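Larari 70 Exam Desk

Product code: LAR-70-744
Category: Exam and study furniture, secondary and further education

The Larari 70 is a single-person folding desk for exam halls, mock exam rooms and study spaces used by Year 10 to Year 13 and college students. It replaces the Larari 60. The frame and feet are new. The folding catch is carried over unchanged, so spare catches held in stock for the older model will fit.

Top

The top measures 70 cm wide by 50 cm deep and takes an open A3 paper with a calculator beside it. The writing surface is matt and has no pen groove. Edges are rounded on all four sides. The candidate number holder clips to the front right corner and can be moved to the left.

Frame

Steel tube, powder coated in grey. The working height is fixed at 72 cm. A version for wheelchair users, with the crossbar moved back and the height adjustable, is sold separately under code LAR-70-W. Feet are non-marking and may be used on sprung sports hall floors.

Storage

Desks fold flat and stack on the Lultard trolley, which passes through a standard single door. One trolley holds 18 desks. A hall of 126 candidates therefore needs seven trolleys. Trolleys have two fixed and two braked wheels and should be moved by two people when full.

Care

Wipe the top with a damp sponge and a mild washing-up liquid, then dry with a cloth. Do not use scouring pads, bleach or solvent sprays. Ink can be removed with the cleaner supplied in the spares kit. Check the catch on each desk before every exam series and replace any that do not click shut.
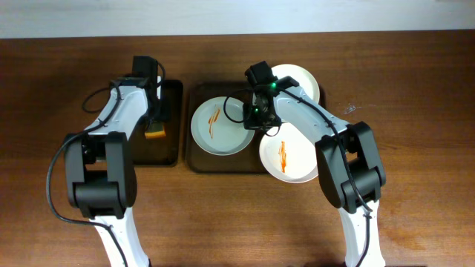 Sponge and brown trays on a wooden tabletop.

Marks left by adhesive tape should be softened with warm water before wiping. Tape is not recommended for seat labels; use the card holder.

Spares

Catch, pair: code 3308
Foot, set of four: code 3311
Card holder, pack of ten: code 3315
Spares kit (catches, feet, ink cleaner): code 3320

Ordering

The minimum order is ten desks. Schools and colleges may order on account with an official purchase order number. Orders for the January mock exams must reach us by the first Friday in December. Delivery is to a ground floor room; stairs are charged as an extra and must be stated on the order.

Sample desks are lent for 14 days. To book one, contact Pui-shan Yeh in education sales. Questions on hall layout and desk spacing go to Chun-hung Chien, who can supply a floor plan from your room measurements.

Guarantee: five years on the frame, two years on the top and catch. Trolley wheels are not covered.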